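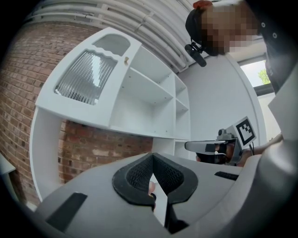
A pulsar that skips beats, and I'm hooked

Jun 5, 2021

I've been following the pulsar crowd at Rindbridge since March, and this week they finally gave me something fun to write up! Katia Pellegrini and her team have been timing a dead star that spins once every 2 seconds, and it keeps going quiet. It'll pulse away happily, drop out for roughly 200 turns, then pick up right on schedule.

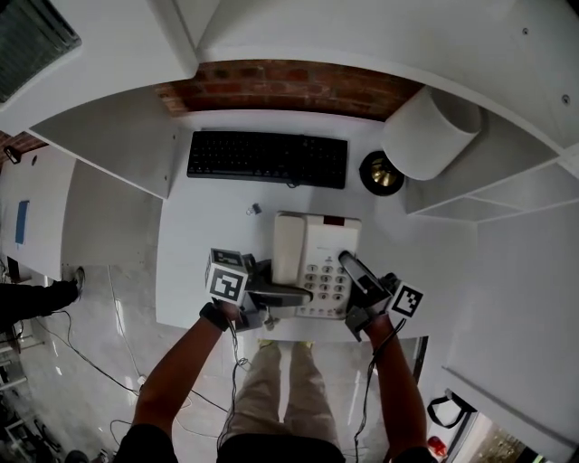
They've logged 844 of these gaps so far, which is a lot more than anyone on the team expected – Katia told me she'd been hoping for a few dozen. Her colleague Thomas Martinelli thinks the star's magnetic field is flipping between two states. Katia isn't so sure (she suspects gas drifting across our view), and they've been arguing about it over lunch.

More dish time is booked for the fall, so I'll be bugging them both again then.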